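4.3 Filling and priming the converter

This section applies to all Musora piston-filled converters supplied with Hafstein pens from serial block 451 onward. For cartridge filling, see 4.2. For the older squeeze-type converter, see Appendix C.

Before you start

You will need a bottle of water-based fountain pen ink, a lint-free cloth and a glass or ceramic dish. Do not use drawing ink, India ink or any ink containing shellac. Damage from these inks is not covered by the warranty.

Caution: Ink will mark clothing, grout and unsealed timber. Work over a tray or several layers of newspaper.

1. Hold the pen upright with the nib pointing up and unscrew the barrel anticlockwise. Set the barrel aside where it will not roll.

2. Check that the converter is pushed fully onto the section. A converter that rocks from side to side is not seated. Press it home with a straight push and do not twist.

3. Turn the piston knob anticlockwise until the piston reaches the nib end of its travel. Stop when you feel resistance.

4. Lower the nib into the ink until the breather hole is covered. The grip section should stay clear of the bottom of the bottle.

5. Turn the knob clockwise, slowly, until the piston is fully retracted. Wait for a count of 10 with the nib still submerged.

6. Lift the nib clear and release 2 drops back into the bottle by turning the knob anticlockwise. Keep the nib pointing down.

7. With the nib now pointing up, turn the knob clockwise to its stop. Air is drawn into the feed and the excess ink goes with it.

8. Wipe the nib and section with the cloth. Wipe from the section toward the tip.

Note: If the converter fills only part way, repeat steps 3 to 5. A small air space at the top of a full converter is normal.

Refitting the barrel and cap
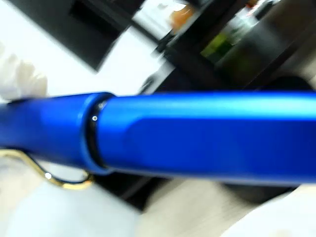
Barrel threads should be clean and dry before the parts are joined. Turn the barrel clockwise by hand until it meets the section, then stop. Never use pliers or a rubber grip. The cap goes on last. On models finished like this one, with a black ring between the shorter blue part and the long faceted barrel, wipe any ink off the ring as well as off the colour either side of it. The gold-coloured wire clip should not be used as a lever when turning any part.

Caution: Do not apply grease to the converter seat. Silicone grease may be used on the barrel threads only – a smear is enough.

Storage and flushing

Store a filled pen with the nib up. Flush with cool tap water every 40 days, or whenever the ink colour is changed. Water above body temperature can distort the feed.

If ink leaks from the section after refilling, empty the converter, flush the pen and go to 7.1, Fault finding.

Section revised by G. Arellano, 21 September 2018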